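Force limit for socketed CPU removal, cobot cell — which document governs?
Forum: Cell Integration / Standards and Practice

brullen_ops
Posted 16/05/2019
We are writing a work instruction for pulling and reseating LGA processors in desktop towers with a two-finger gripper. The draft caps vertical contact force at 2 N until the chip is confirmed seated. Our safety reviewer wants the cap moved to the risk assessment. I say it is a process limit and belongs in the instruction.

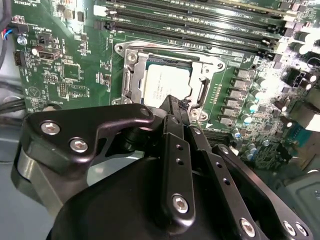
Approach clearance is the other open item. The draft calls for a taught waypoint above the socket and no lateral moves below it. With the load plate open, the center finger comes down near the lower-right corner of the retention frame, and the chokes stand in a column to the right of the socket. I would make that side a keep-out zone. Comments?

prullimik
Process limit, agreed. The risk assessment covers people. Bent contacts are a quality matter and go in the control plan. Mixing the two means every recipe change reopens the safety file.

cemer_lab
Disagree in part. If a person reaches into the case to clear cables while the arm is powered, the force setting does both jobs. Write it once and reference it from both documents.

prullimik
Then use two parameters. A safety limit is validated and locked. A process limit gets tuned on second shift.

brullen_ops
Second question, grip. Draft text: "Hold by opposite edges only, pads on both fingers, chip level before descent."

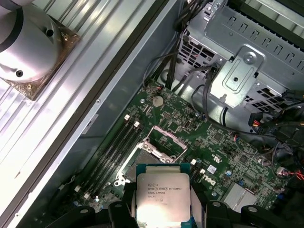 Photo: brullen_ops

Pads between finger and edge are mandatory in our draft. The part is a Xeon E5-1630V3, and I want the marking read and logged at this point, before the descent. Glare on the lower part of the lid washes out the last line of code, so the instruction needs a lighting clause as well.

bermúdez
Read the marking in the tray under diffuse light. Holding a part over an open socket while a camera retries is poor practice. We ran 500 cycles that way and rewrote the procedure in September.

cemer_lab
Seconded. Also add a pad inspection interval. Ours is every 100 picks.

brullen_ops
Accepted on both. The force cap stays in the instruction, with a reference to the locked safety value. Revision goes out as WI-1513.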